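**Werkport tenants' meeting, June**

Minutes of the last meeting agreed, with one correction: the quote for the roof is from Lorente - it was put down as Dandden.

**Bins.** Collection moves to 9 am. Units 3 and 13 asked for a second paper bin. Agreed.

**Roof.** Lorente can start once the gutters are clear. Up to 3000 to come out of the repair fund. Two against.
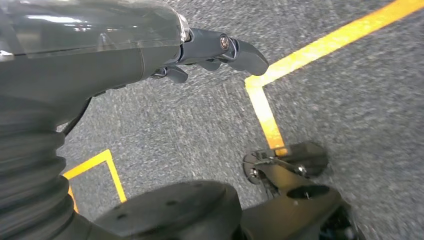
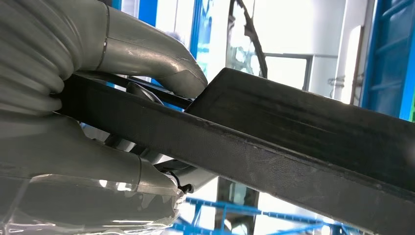
**Parking.** Vans still left across the side gate. New signs to be ordered from Zeko. The loading bay stays free until noon.

**Heating.** Dandden to service the boiler before autumn. Date to follow.

**Any other business.** Key for the bike shed is missing again - please check your drawers.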